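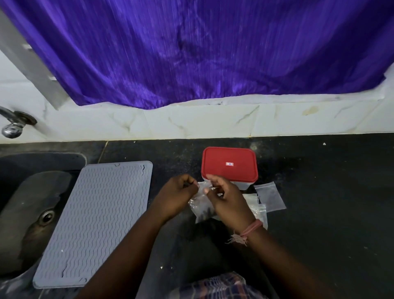 Egocentric demonstration collection

Egocentric demonstration collection is a method of gathering training examples for robot learning in which a person carries out an ordinary task while a camera records the work from head height. The recordings show the hands, the objects and the work surface from close to the worker's own point of view. They are used to train systems that predict hand motion, label actions or control a robot arm.

Scope

Household kitchens are a common setting. Typical tasks include opening and closing zip-lock bags, moving food between containers, wiping counters and loading racks. Clear plastic bags are of particular interest. They crumple, catch highlights and have no fixed shape, and the two hands usually hide part of the seal. A rigid container with a colored lid is easier to track and often serves as a reference object in the same recording.

Procedure

Most projects give the worker a short task name and leave the order of steps open. The Palholm protocol, written by Desta Yimer and Poonam Mishra, divides a session into episodes, each covering one task from first contact to release. Homes are recorded as found. Sinks, mats, curtains and stains stay in place, and workers wear their usual clothes and jewelry. Yimer and Mishra argued that a model trained only on cleared counters learns the background along with the task.

The Fladena collection followed the Palholm protocol with 4 changes: a wider lens, a fixed frame rate, a spoken start cue and a longer limit on episode length. It contains 3,259 episodes, of which 2,268 involve both hands on the same object.

Annotation

Each episode is cut into segments and labeled with a verb, an object and the hand in use. Bag handling causes the most disagreement between annotators. A grip on both sides of a bag's opening can belong to either opening or closing, and a single frame may not settle the question. Kedir Endale proposed a neutral label, "hold at seal," for frames of this kind — the direction is then added from the frames that follow. The Benbridge label set adopted the term in its second version.

Limitations

Head-mounted views move with the worker, and forearms can block objects lying beneath them. Contact force is not recorded. Human fingers also differ from most robot grippers, so hand positions must be converted before use. Jemal, a conversion tool maintained by Ebise Negussie, reduces each hand to a wrist pose and a pinch width. It handles thin film poorly.

See also

Imitation learning
Action segmentation
Deformable object handling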